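The Line for Spare Pads

Natnael said I could have 1,000 dollars, and he said it the way you'd offer somebody the last cookie when you wanted it yourself.
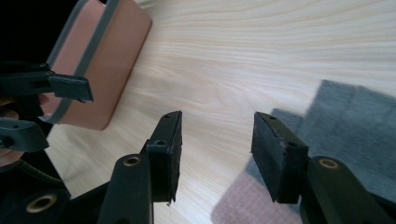 Both grippers at the table, black pads open, gray-blue cloth to the right.

So that was September, me at the long table with a pair of grippers, a pile of cloth, and a spreadsheet called "wish list FINAL 2." Skornska had sent a quote for new hand grippers at a price I had to read twice. Grudano would do it cheaper, but only if we took 7 of them, and who was going to hold all seven? I have two hands, and Tala has two hands and a bad thumb.

"Put down what you need," Natnael told me from the doorway. "Then take some off."

What I needed (I'd been saying this since spring!) was pads. The fuzzy black stuff picks up every speck of lint going, and once it's full of crumbs it won't hold a sleeve to save its life. A pack from Hakim was 100 dollars. I typed it in, felt brave, and made it two packs.

Then Nadine came over with her coffee and read the whole thing over my shoulder, breathing.

"Where's the arm?" she said.

"What arm?"

"The robot arm. The one all this folding is supposed to teach. You've budgeted for its fingertips."

I scrolled up. I scrolled down. I'd put in pads, screws, a better lamp and a stool for Tala, and I'd forgotten the robot. I laughed so hard I had to set my gripper down, and Nadine, who'd been angling for the Grada arm since before I was hired, didn't laugh at all.

"It's next year's money," I said, making it up as I went. "You don't buy the horse before the, um, barn."

"Is the stool the barn?"

"The stool's part of the barn."

She took my pen and wrote ARM across the top of my printout, underlined it, and went to find Natnael. I could hear them down the hall for ages. I left the stool in, picked up the gripper and went after the gray-blue cloth again.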